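The Verano Adjournment

The correspondence match between the Buvberg Chess Circle and the Verano Society entered its final year with one game unfinished. The position had been adjourned in March, after White's 43rd move, and both clubs had agreed that the remaining moves would be sent by post, one card per move, with ten days allowed for each reply. 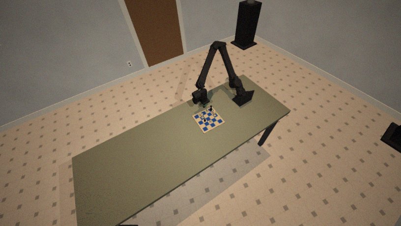 Amrit Lapointe held the Black side for Buvberg. He was a surveyor by training and treated the game as a survey. Each candidate move was given a page in a ruled notebook. The page carried the move at the top, the expected reply in the left column, and the assessment in the right column, expressed as a whole number between zero and 100. A value of 50 meant a draw. He did not permit himself fractions.

The position was a rook ending. Black had one extra pawn, on the side of the board farthest from the kings. Endings of this type are frequently drawn, and the published analysis available to Lapointe said so in four places. His own notebook gave a value of 77 for the king move and 80 for the rook move. A difference of three points was within his margin of error, which he had determined by going back over his old games and comparing the numbers he had written with the results.

He spent six of his ten days on the king move.

The opposing player was Tien-fu Tsao, whom Lapointe had never met. Tsao's cards were written in green ink in small, upright capitals. They contained the move, the date of posting, and the number of days used. For the first thirty moves there had been nothing else. On the card carrying move 31 there was a line at the bottom: RIVER HIGH HERE. Lapointe had read it several times. He had considered whether it was a reference to the position, found no way in which it could be, and filed the card.

His next card had carried a line of its own: DRY HERE. It had taken him most of an evening to decide on it.

After that there was a line on every card. Tsao reported that the bakery in Tse had closed and that the train now went through without stopping. Lapointe reported that the Zemider bridge had been resurfaced and that the new joint was four millimeters proud of the deck. Tsao asked whether that would be corrected. Lapointe replied that it would not. The lines were never longer than the width of the card, and neither man used the reverse side, that being reserved for the address.

On the seventh day Lapointe set up the rook move and played it through against himself. The extra pawn advanced two squares and was stopped. He moved the pieces back and tried a different order. The pawn advanced three squares and was stopped. He wrote down both lines, revised the value from 80 to 77, and observed that the two moves were now equal.

There was a procedure for equal values. It was written inside the front cover of the notebook and it said: prefer the move that leads to the shorter game. He had adopted it at nineteen, when stamps were a consideration.

He worked out the lengths. The king move forced a trade of rooks and would be settled, one way or the other, in five moves. The rook move kept everything on the board. With accurate play by both sides it could continue for a further thirty moves or more, at up to ten days for each reply, and at the end of that time it would be a draw.

He checked the arithmetic and did not find an error in it.

The last card from Verano was on the desk, under the lamp. The line at the bottom said: DAUGHTER MARRIED. HOUSE QUIET. It was the only one of Tsao's lines to which Lapointe had not yet drafted an answer. He had tried CONGRATULATIONS, which fit, and QUIET HERE ALSO, which fit with room to spare. He had written each of them on scrap paper to judge the spacing.

He took a clean card and ruled the margin. He entered the game number, 268, in the upper right corner, and beneath it the date, Sat 12 May. He entered the days used, which were seven. Then he entered the rook move, in full notation, with the square of departure and the square of arrival, so that there could be no ambiguity.

At the bottom he wrote: CONGRATULATIONS. WHO COOKS NOW?

The question mark touched the margin. He considered starting again on a fresh card, put the cap back on the pen, and went out to find the mailbox before the noon collection. When he came home he opened the notebook to the inside front cover, read the procedure through once, and drew a single line across it with the ruler, initialing the change as he would have on a plan.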